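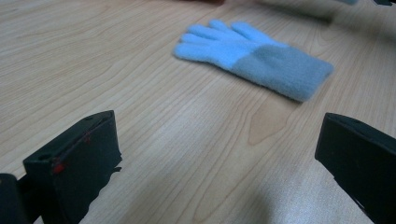
Glove laid flat on the table, cuff to the right.

Fleece glove: color change at the cuff, and how to dry it flat

Reading time: 5 min
Last updated: 08/12/2020

gutter_stitch
I have a light blue glove with a grayer blue cuff. Soft, fuzzy, sold as Essien midweight. The tag is gone, so no fiber content and no wash symbols. Two questions. Is the cuff a separate piece or the same fabric dyed twice? And can it dry flat on a wood table, or will that mark the finish? The table is pale, wavy grain, oiled last November with Fasus hard oil.

plainseam
Turn it inside out. If there is a seam allowance at the color line, the cuff is a separate piece. A picture of the outside won't settle it. The boundary looks soft to me, and I would lean toward one fabric.

409weft
Disagree. A fuzzy pile hides a seam. I have taken apart two pairs where the join could not be found until the nap was brushed back. Pull gently across the line. A seam stretches less than the fabric on either side of it.

gutter_stitch
Pulled across it. Slightly stiffer at the line. Inside out there is a narrow ridge.

409weft
Then it is sewn. Wash the hand and cuff as if they were different materials, at the lower temperature of the two. Cool water, no softener. Softener mats the pile.

oldplane
On the table: don't dry it directly on oiled wood. Damp fabric left overnight raised the grain on mine, and I spent an evening with 180 grit getting it back. Put a towel under it, or use a rack.

plainseam
180 is too coarse for raised grain on a finished top. A gray pad and a thin coat of the same oil would have done it.

oldplane
It was past what a pad could fix. The patch ran the full width of the cuff.

gutter_stitch
Rack it is. Fingers spread or together?

409weft
Spread a little, thumb out to the side. Where two fingers touch they stay damp longest. The cuff should be opened into a tube once the outside feels dry. Mine took nearly 13 hours on a Lidine mesh rack in an unheated room.

plainseam
Clip it by the cuff and hang it. Faster.

409weft
Hanging stretches the cuff. Wet fleece holds a lot of water in the fingertips.

plainseam
Not after a spin in a mesh bag. I have hung mine for years and the cuffs still grip.

gutter_stitch
Washed cool, towel-pressed, on the rack now. Will measure the cuff tomorrow and post the width.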